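Cilham Neighbors > Floors and Tile > Cleaning

Search this board Go All topics

Gray film on pale tile after mopping, what am I doing wrong

Posted Sun 8 May by widurus_kitchen

Moved into a place in Pritwood, whole downstairs is pale gray-white tile. Every time I mop it looks fine for an hour then theres a dull film again, worst in the hallway. Shows every sock print. Using the lemon floor stuff the last tenant left under the sink, couple of good glugs per bucket. Tried more soap, got worse. Tried a steam mop from my sister, streaks. Got 300 square feet of this and people coming Saturday. Don't want to wreck the grout. Help??

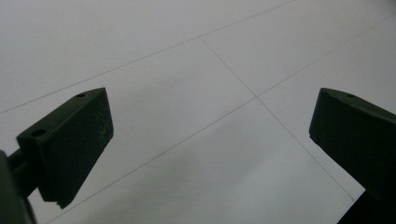

2 replies

quintana_lane

Soap residue. Had the same thing for a year. You're using way too much cleaner and it dries on the tile, then dirt sticks to that, then you add more. Stop with the lemon stuff.

What I did:

Sweep or vacuum first, really do it, corners too.
Plain hot water, no soap at all, microfiber mop wrung out hard. Change the water when it goes cloudy. I went thru 6 buckets the first time, gross.
Still dull? Small amount of pH neutral tile cleaner, whatever the bottle says and not a drop more. Then plain water again.
Dry it with an old towel under your foot. Sounds dumb, biggest difference of anything.

Do a 4 foot square by the back door first and let it dry all the way before you decide. If that patch looks better than the rest you know its residue. After that I only use cleaner every other week, water in between.

Skip the steam mop til the film is off, it just melts it and moves it around. Also check if your tile is ceramic or real stone before you put anything acid on it. Landlord might know.

oldmop12

vinegar. always worked for me

quintana_lane

Not on stone!! And not over and over on grout either, it eats at it. If its ceramic, a weak mix once is prob ok but rinse after. I'd do the plain water thing first anyway, costs nothing.

widurus_kitchen

Ok did the patch by the back door, definately lighter than the rest. Water came up gray and kind of slimy. Doing the hallway tonight, kitchen tomorrow if my back holds up. Thx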